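Notes for the Camedham talk, April
Slot is 12 minutes, questions after

Start with the border post at Dirgate. It closed three years ago and the army left the month after. Say what that did to the market: traders now pay two sets of armed men on one road.

Then the peacekeepers. The mandate allows 1000 troops. Most are kept in the capital guarding the airport and the ministries. Patrols reach the north when fuel allows.

Do not spend long on the coup. People have read about it. Go to the ceasefire talks and who was left out of them: the herders' groups, and the Dirgate elders, who asked twice for a seat.

Pause for water. Next part is on foreign money, keep it short.

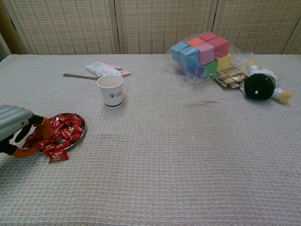 Amra Stan wrote back on the draft that the elders did get an invitation, but it came after the text had been agreed. Change the line to say so.

Last point: the truce runs out before the rains. Ask what the neighbours will do if it is not renewed. Then take questions, Els Jacobs chairing.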